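The Skaltum ferry left at five, and my aunt had been packing for it for 3 days.

She was going back to Hollenstein, where she had once been engaged to a man who sold barometers. He was a widower now and had written her a postcard. The postcard said the weather was fine. My aunt read a good deal into that.

"I am only going for the air," she said, and asked me which drawer the good lipstick was in.

I said I didn't know she owned a bad one. She gave me the look she usually saved for Prencombe people, who put their trash out early.

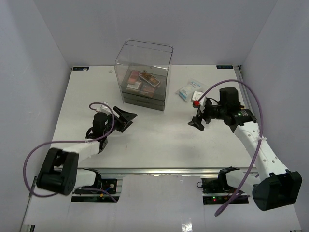

The cosmetics organizer, with the palette in the top compartment.

By noon she had done her face twice and washed it off twice. The first one, she said, looked like she was trying. The second looked like she had stopped trying sometime around the Brarnulard flood. We had a sandwich. She ate the middle out of hers and left the crusts on my plate, so that it would look like mine.

"What if he's gone bald?" she said.

"Was he not bald before?"

She thought about it. "He wore a hat," she said.

I carried the bags down to the dock. There were 10 of them, one holding nothing but shoes, and the man at the gate charged us extra for 5. She paid him in coins, slowly, with her bare, scrubbed, seventy-year-old face turned into the wind. Then she went up the ramp and found a seat on the side that faced away from me.

The second postcard came on Tuesday. It said the weather was fine. It was in her handwriting, and under it, in somebody else's, was the word "Changeable."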